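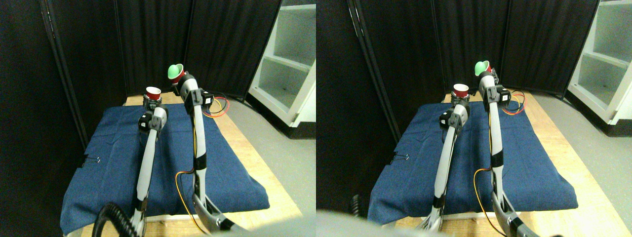 Herum

Journal > Table things > Cloths

I have never trusted a blue cloth on a table. It's meant to look relaxed, and mostly it looks as if somebody forgot to iron. Denim-type stuff is the worst, every fold stays put for a week – and then you need a binder clip at the edge to stop it wandering, like the little black one on the left side.

The red and green cups I can live with. Plain colours show up well on blue, and the red one with the white rim is cheerful enough. Whether they make anyone's tea taste better, as Tostden would have us believe, I doubt.

My own cloth came from Mostyn and has been washed 2 times since March. It has shrunk. The label says 200 cm and I'd like to know who measured it. I've gone back to bare wood for now.

Filed under: Cups, Cloths, Grumbles

Contact | © Herum | Back to top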